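Shevchuk Winter Coat Drive Returns to Vuvdale, and We Need Your Spare Hangers Too
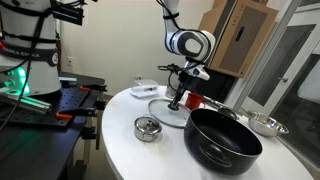
VUVDALE, December 20, 2022 — I'm Ewan Aitken, and I've been writing these releases for the Shevchuk Coat Drive long enough that the local paper has asked me to keep them shorter. Sorry in advance, because there's a fair bit of news this year!

First, the big one. The drive is back in the old Dultanitz shoe store on the main street, right beside the bakery, and we open the doors in the new year. Last winter we handed out 3,000 coats from a space with one heater and a front door that stuck whenever it snowed. The door has been planed and rehung. The heater is the same heater, so please dress for it if you're coming to sort.

For anyone new to town, the way it works is pretty simple. You bring in a coat you don't wear any more. We check the zipper, go through the pockets (more on that in a minute), hang it up by size, and somebody else comes in and picks it out. There's no form to fill in and you don't have to show us anything. If you want a coat, you come in and try on coats until you like one, the same as in any other shop, except the till is unplugged and has a plant on it.

What we're short of is kids' sizes. Adult mediums we have coming out our ears. Grey parkas, navy parkas, a very large number of ski jackets in colours that were popular when I still had knees for skiing. But children's coats go out the door the same day they come in, and snow pants go even faster. If your kids have shot up since last winter, have a look in the back of the closet. Boots are welcome as well, as long as both of them are there.

Please don't bring us anything that needs a new lining. We had a good go at repairs last year and the pile got away on us. A missing button is fine. Kenneth Laing has a cookie tin of buttons and can match nearly anything.

Kenneth is running the floor again this season, and I asked him for a quote because a press release is supposed to have one. "Tell them to wash the coats," he said. I asked if he'd like to add something a bit warmer for the paper and he had a think about it. "Wash them and dry them all the way," he said. "I spent most of last February smelling damp wool. And tell them thank you, of course. People were really generous, and I had folks come back in just to show me the coat still fit."

About those pockets. Every single year we find things people want back. Last season it was house keys, a hearing aid, a wedding ring and one cheque that had never been cashed. The ring got home, and so did the hearing aid. The keys are still on the hook behind the counter, on a ring with a green plastic frog, so if that's you, come on by. Do check your own pockets before you drop off, though, inside ones included.

The other bit of news is money. Virnex is covering the rent on the store for the whole season, for which we're very grateful, and that means every dollar dropped in the jar goes toward mitts and toques. We buy those new. Used mitts turn up one at a time and I've never figured out what to do with a box of lefts.

And hangers! I put it in the headline so you know I mean it. The sturdy kind, please, the ones with a proper shoulder. A wet-weather parka will fold a wire hanger in half, and then you've got a heap of coats on the floor and somebody's toddler sitting in it.

A few particulars. Drop-off is at the back, off the lane, where there's a bin with a lid. If the bin's full, please take your bags home and try again another day — the snow gets into anything left beside it. Parking on the main street is free for 2 hours. The lane gets plowed, but usually not early, so go easy if you're backing in.

If you can't get out to us, there's a second bin in the rink lobby by the skate sharpening, and we empty it most evenings. Larger donations from schools or workplaces can be picked up if you have at least 30 coats bagged and ready to go. Ring the store and we'll sort out a time with you.

We'd also love a few more people on the sorting tables, mornings especially. You'll get tea, a stool if you want one, and first crack at whatever the bakery sends over. My neighbour came in for an hour last winter to drop off a snowsuit and ended up staying until the thaw.

Media are welcome to stop in any time we're open. Ask for me or for Kenneth, and if we're both in the back room, just holler.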